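Finger markers keep dropping out on my hand-held gripper — lighting, print, or me?

Posted in Home Builds and Shared Shops

Waraporn Srisuk
Didbridge

Hello all, and apologies in advance for the length, I never did learn to write a short post. I've been building hand-held grippers at our shared shop in Didbridge since December. You squeeze it, the fingers close, a wide fisheye lens looks out over the top of them, and a little black-and-white square marker on each side tells the software how far open the fingers are. Later on, the arm at the end of the bench is supposed to copy what I did. That's the dream anyway!

We do our recording on a wooden table with a dark curtain hung behind it, and I've been setting out kitchen things for it, because that's what I'd like help with at home one day. I use the toaster for fetching the bread out, and the plate for moving pieces of meat over to the tray. My fingers got a ridged, textured foam covering after too many things slid out of the bare plastic, and I'm very pleased with how that came out.

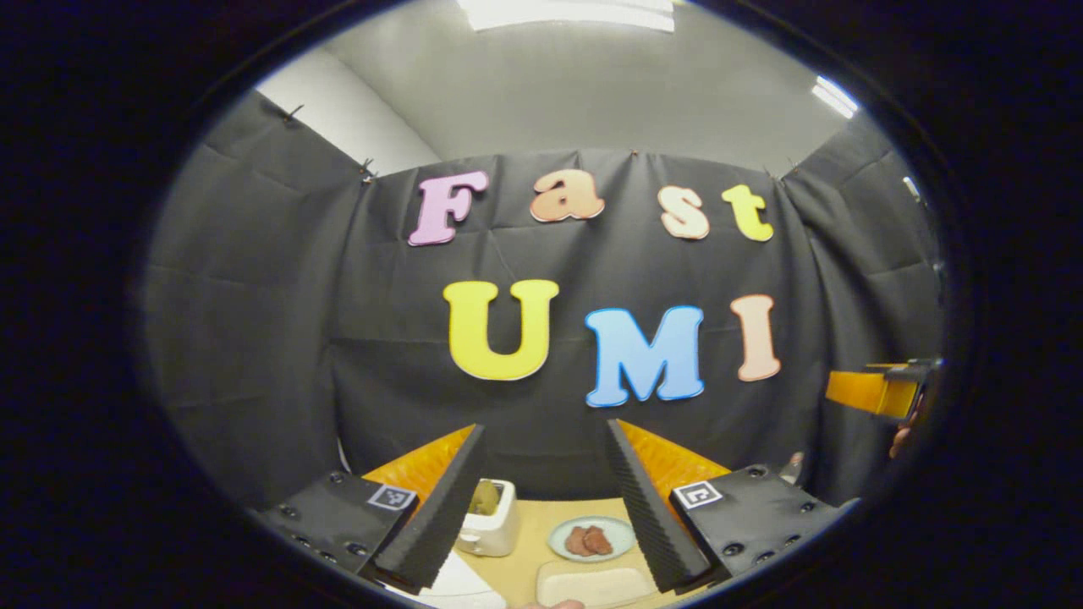
Toaster and plate setup, looking out over the foam-covered fingers.

Now the trouble. In my last batch of 40 recordings I had the software count every frame where it couldn't read one of the two markers, and the total was 458. I know that isn't a huge share of the footage, but they come in clumps, and the clumps seem to fall right when the fingers are closing on something, which is the one moment I care about! The finger opening goes blank, then jumps, and I don't trust anything after that.

What I've tried so far: I printed the markers again on heavier paper, I wiped the lens (twice), and I turned off the strip light nearer the table, which made the whole thing gloomy and didn't help the count much. The markers are covered with clear packing tape so they don't get scuffed. My shop mate says the foam letters on the curtain are confusing the software. I don't believe it, but I've run out of better ideas and I'm half ready to take them down, and I would be sad about it, as they're the most cheerful thing in the room.

The worst ones are the rice cooker runs, with the lid up and a shiny brown handle-like piece between the fingers. I get more blanks there than with the toaster and the plate put together. 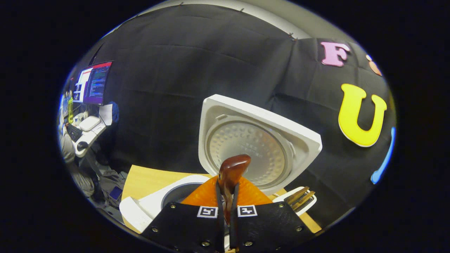

Demetrius Ferreira

Hi Waraporn, what a nice project, and please leave the letters up! A marker reader is looking for a square with a particular pattern inside it, and a foam F or a U doesn't come close. If the letters were fooling it, you'd see extra markers being reported somewhere on the curtain. Missing markers are a different problem altogether.

I would bet my lunch on the packing tape. It's glossy, and when the plate tilts toward a ceiling light, the whole square can wash out to white for a few frames and then come back. That would fit with your clumps, too, as closing the fingers changes the angle of the plates. I had exactly this on mine and spent two weekends blaming the lens. My fix went like this:

Peel the tape off completely and clean the plate with rubbing alcohol.

Print fresh markers on matte label stock. Leave a white border all the way around the black square — don't trim it tight, however much neater it looks. The reader needs that border to find the edge.

If you want a protective layer, use a matte one. I couldn't get any locally, so I rubbed ordinary clear film very lightly with 240 grit paper before sticking it down, and it took the shine right off. Practice on a scrap first. I ruined the first pair by leaning on it too hard.

Then turn that strip light back on. You want plenty of soft light, and a short exposure if your camera lets you set it, or the markers will smear whenever you move your hand quickly. Working in the gloom makes the smearing worse. I know it feels like the cautious thing to do, but I'd undo that one first, even before the tape.

The rice cooker may simply be bright. A big glossy white object close to the lens can make an automatic exposure swing around. Try locking the exposure with the cooker in view and see if your count changes. Do a handful of runs that way before you touch anything else, so you know which change did what.

Spyros Karagiannis

Bigger markers. Mine are 13 mm and they drop out all the time, my friend's are bigger and they don't. Also check the screws on the plates, mine worked loose.

Loretta Nguyen-Tran
Nguyen-Tran Repairs, Tullstead

Demetrius has covered the printing side so well that I'll only add what I've learned from a season of building these with the evening group at Grindunwood, where we have made every mistake at least once and some of them on purpose.

Before you change anything, look at the bad frames. I mean pull them up and go through them one at a time with a cup of tea. Sort them into three piles: washed out, smeared, or covered by something. It's dull work and took me most of an evening, but I had been so sure mine were glare, and a good half turned out to be my own thumb wandering up over the plate. I hold the thing differently now.

Foam is worth a look as well. I love textured foam for grip and wouldn't go back, but as it gets squashed it can bulge sideways, and if your marker sits close to the base of the finger the bulge may creep over a corner. One covered corner is all it takes. Close the fingers hard on something thick, hold them there, and look at the live view. If a corner goes missing, trim the foam back a little or move the marker outward along the plate.

As for the blanks you already have, you needn't throw out all 40 recordings! A gap of two or three frames can be filled in with a straight line between the good readings on either side, and the arm will never know. Longer gaps while the fingers are moving, I'd redo. We keep a plain text list of which files were patched, and it has saved us some arguments.

Spyros is right about the screws, by the way. A dab of the removable thread locker, and leave it overnight.

Waraporn Srisuk

Thank you all so much! The light is back on and the tape is off the left side only, so that I can compare the two. I'm going to sort the bad frames tonight, thumb included, and will post the piles when I have them. The letters are staying.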